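Saturday evening and I have decided: this small thread is about one tray and one white table. If you came here for my travel posts, please come back next week :)

Background. Since March I have been trying to make a "landing place" for small things at home. Keys, coins, the bus card, the pills I forget, the screws that fall out of something and I don't know from what. Before, all of them lived on the table, everywhere.

My first try was a bowl. A bowl is bad for this. Everything slides to the middle and you must dig. The bus card stands up like a toast. I used the bowl for 16 days and then it went back to the kitchen to hold garlic.

Second try, a box with small rooms inside, from Wimex. Very nice box. But I am a person who forgets the rules. Which room is for coins? I put everything in the biggest room, so again it was a bowl.

Third try is a flat tray. Plastic, pale green, low rim, rounded corners. I paid 125 for it at the Weldu shop near the bridge, and my friend Dagim Mamo told me that is too much for a piece of plastic. Maybe he is right. I like the color.

Why flat works for me: I see all of it at one time. When it gets full I feel a little ashamed, and then I clean it. The rim is low, so I can slide a coin up the side with one finger. With the bowl I could not.

Now the table. The table is wood with light honey color and I love the wood, but the top is white and it is the white part where I do everything. Eat, write, repair, sort. White shows each mark. I used to think this is a problem.
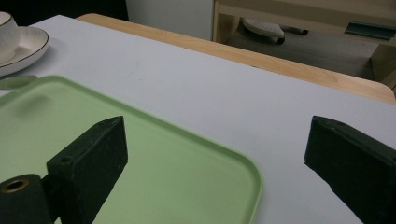
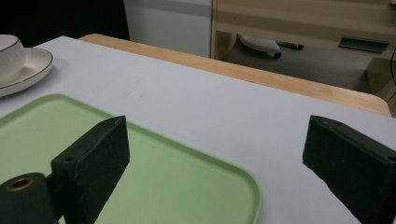

Green tray on the white table, both times.

I wanted to write about the marks too. I tried three things on the smudges: a wet cloth only, a cloth with a drop of dish soap, and the Maltis spray that my neighbor gives to everybody. The dish soap did best. The spray left a cloudy area which I had to wipe again with water.

Scratches are a different story. Soap does nothing for them, of course. I read that some people use toothpaste. Please don't do this on a matte surface before you test it in a corner. I tested in a corner and now the corner is more shiny than the rest. Only I know where it is, and now I have told all of you.

For new scratches I have one rule: nothing metal gets pushed across the table. You lift it. Keys especially. They go in the tray from above, like a helicopter. My cousin Shiyu Yao visited and she laughed at me about the helicopter, then on the second day she did it also.

Cups I keep at the far side of the table and on a saucer, always. I don't want tea near the tray, because one time I had tea inside the old bowl with the bus card. The card survived, the library receipt did not.

Somebody will ask where the tray should stand. I moved it many times. Near the door is too far from the chair, I never walked there. In the middle it eats the place for the plate. On the left side near the edge of the table is good for me, I come in, I sit down, my left hand empties the pocket. If you are left-handed, maybe you want the opposite, I am not sure.

Cleaning the tray takes one minute. Turn it over above a towel, wipe with soap, dry well in the corners, because the dust collects under the rim and becomes a gray line. In the evening at 9 I do this while the kettle is on.

Next I look for the same tray but smaller, for the bedside. Weldu has it only in orange. In Bakau market there was one for 182 with a lid, but I don't need the lid, and also I don't want to pay for a lid I will lose. If someone sees a small one in pale green, please send me a message with the price.

Reply to two people already: yes, it can go in the dishwasher, top level, I did it once. And no, I don't iron my towels.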